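Rullano workbench, white top — 4 stars

Bought this in February to replace the old Hendach, which wobbled so bad I'd stopped cutting anything on it. Came in 6 days. Box beat up, bench fine.

Assembly took me most of an evening. Bolts all there, instructions useless, one hole drilled a hair off. Filed it out. Moving on.
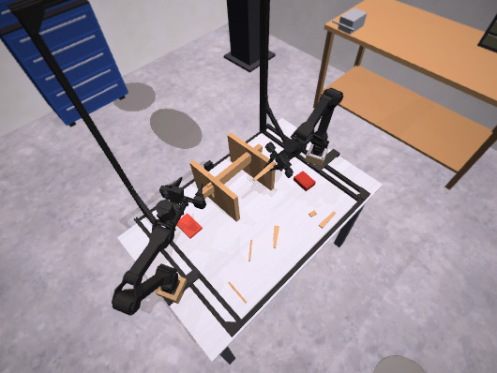 White top, dark legs, black frame on the table.

Top is flat, wipes clean, shows every pencil mark tho. Doesn't rock. Had a 500 lb load on it over a weekend — no sag I could measure. Drawer kit is extra and overpriced, skip it. Customer service (Wanpen Phetsri) sent a replacment foot no questions asked.

Would buy again, on sale.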